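Speaker notes: "Inside the box: a first look for people who never opened one"
27 January 2026

Slide 1, hello

OK, wait for the back row to sit down. Say hi, say my name, thank Noemi Doucet for the room and the good coffee. Quick show of hands: who has opened a desktop computer before? Last time it was 16 people in the room and five hands went up, and two of those had only been in there to chase dust.

Tell the story of my first one (keep it short, Gemma!). I was in school, the machine wouldn't start, and I had the side off for an entire weekend before I noticed the switch on the back. Pause for laugh. If no laugh, move on fast.

Slide 2, the big green board
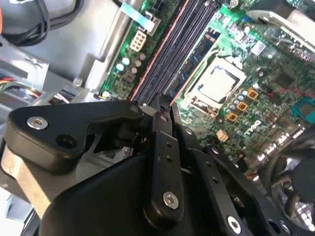

Memory is my favorite place to start, so I start there and I don't let anyone drag me into graphics cards. It's the part people are most likely to change themselves, and it's hard to put in backwards if you look at the notch first. Ask the room to find the long dark slots with the salmon-pink edges, the ones running on a diagonal with no modules in them. Give them a few seconds! Somebody will point at the power connector, and that's great, because it's next on my list anyway: white, lots of square openings, off to the left of the slots. Then the processor, the silver square in its metal frame. Say "heat spreader" once, slowly, and explain that the cooler presses on top of it with paste in between.

Reminder to self: do NOT get into capacitors. Tolera Adugna asked about them last time and we lost the whole coffee break. He was right about everything, too.

Slide 3, before you touch anything

Power off at the back, cord out, then press the front button once more. Touch bare metal on the case. No wool sweaters (look at Alois Riedl here, he'll be wearing one). Put the screws in a cup.

Slide 4, learning the layout by feel

I love this part. A real board is crowded and people freeze up, so I like to have a simplified one you can poke at without worrying. Big shapes only, one color, no tiny parts to snap off.
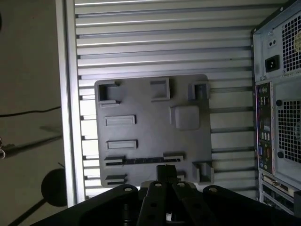
The gray 3D-printed practice board, with a computer case at right.

Walk them through it: big square block first, and ask what they think it stands for. Let them argue. Then the long narrow strip with the channel down the middle, which I use to talk about expansion cards. Don't correct people too soon. Hajnalka Bíró gave me that tip and it's a good one.

Then point across to the case and ask where the cord goes in. Power supply at the top on this one, but mention that plenty of cases have it at the bottom.

Slide 5, questions

Leave ten minutes. Likely ones: how much memory do I need, can I reuse my old drive, is it worth fixing. Handouts are by the door, and please bring the screwdrivers back!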